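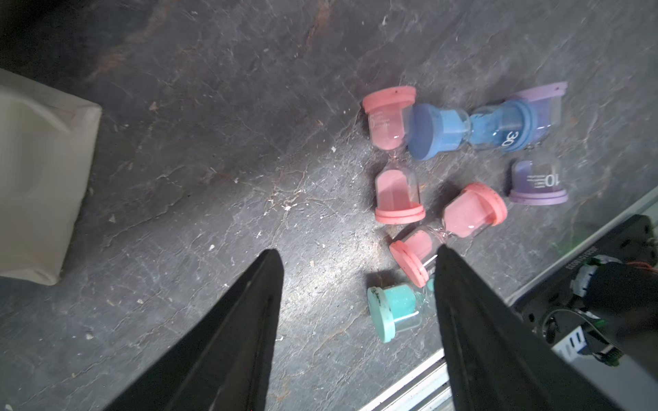 Sand timers on the floor of the sorting room, Costigan building.

PEOPLE WANTED to sort, test and pack sand timers (July, paid)

Nultlow lends out boxed games and classroom kits. The kits come back in every kind of state and the timers are the worst of it. Pink ones in the blue bag, blue ones in with the dice, half of them with grit on the caps. We need 4 people for the July turnaround, before the school boxes go out again. Short job, easy to learn, a bit dull in the middle. Read to the end before you write please.

WHERE
Nultlow sorting room, ground floor, Costigan building. Come in by the yard door, the street door sticks. Hard floor, old and scuffed, cracks all over it, and it gets dusty again about five minutes after you sweep. Wear shoes you don't mind. Two long tables, stools, one good lamp, one bad lamp. The radio is negotiable.

WHEN
Two weeks in July. Mornings 8:30 to 12:30, or afternoons 1 to 5. Pick one and say which. We can't swap people back and forth, tried it last summer, whole shelf got done twice and another shelf not at all.

THE WORK
There are 600 timers to get through, plus whatever turns up loose in the bottoms of boxes. For each one:

- wipe the caps and the clear part, dry cloth first, damp only if it needs it
- look along the rim of each cap for cracks or dirt packed in
- turn it over, let it run, check it with the stopwatch
- turn it again and run it the other way (yes both ways, they do come out different)
- sticker it, log it, bag it by color

Some have printing on the side and some have had it rubbed off. If you can't read it, go by the stopwatch and not by the color. Pink from one maker is not the same time as pink from another and we have both.

Timers that stick go in the red tray. A tap on the table is allowed, one tap. Leakers go in a zip bag straight away, sand and all. Don't try to open them, don't glue anything. Sand on the floor gets swept before the next tray comes out, it's slippery stuff and it gets into the other boxes.

While the timers run you'll be doing other things: counting cards, matching lids, folding the new inserts. You will have 2 timers going at once to start with. More when you're used to it. Not more than you can keep track off.

After the first week we move to packing. Each school box gets one set of timers, wrapped, laid flat along the long side, then the card trays, then the rule sheets on top. Tellodano picks up from the yard door at 4, boxes have to be taped and on the cart by then. Their driver does not wait.

WHO WE'RE LOOKING FOR
Anyone patient. No experience needed. You should be able to:

- tell pink from salmon from red under a so-so lamp (if colors are hard for you, still apply, the packing side doesn't need it)
- lift a full box, they're not terrible but there are a lot of them
- get down to floor level now and then, we lay sets out down there when the tables are full
- write numbers so other people can read them
- put your phone away during timing

16 and up. Under 18 we need a signed note from a parent or guardian, bring it the first morning. Students, retired people, people between things, all good. Two friends applying together is fine but you'll probly be at different tables.

PAY
Hourly, same rate for everybody, paid at the end of each week. Rate is on the sheet we send back when you write in. You get a 30 minute break in the middle of the shift and that's paid too. Coffee and tea here, bring your own cup. Fridge is small. Bus fare covered if you keep the tickets.

If you finish both weeks you can take home a game from the odd-lots shelf. Pieces not guaranteed.

TRY-OUT
Everybody does a short try-out first. One tray of mixed timers, a stopwatch and a log sheet. You sort, time and write up, then we look at the sheet together. Speed doesn't matter for this, we want to see tidy numbers. You'll hear from us by the next day.

HOW TO APPLY
Send a few lines to Jeferson Bittencourt at Nultlow, or leave a note in the box by the yard door. Put in:

- your name and a way to reach you
- morning or afternoon
- sorting, packing, or don't mind
- any days in July you already know you can't do
- anything we should know about lifting, standing, dust etc

No resume. If you worked with us on the Grikonex puzzle recount you can skip the try-out, just say so in the note.

Places go in the order the notes come in, and mornings always fill up first. If we're full we keep a list, someone usualy drops out in the second week.

Phone calls after 5 only please, we can't hear it over the tape guns.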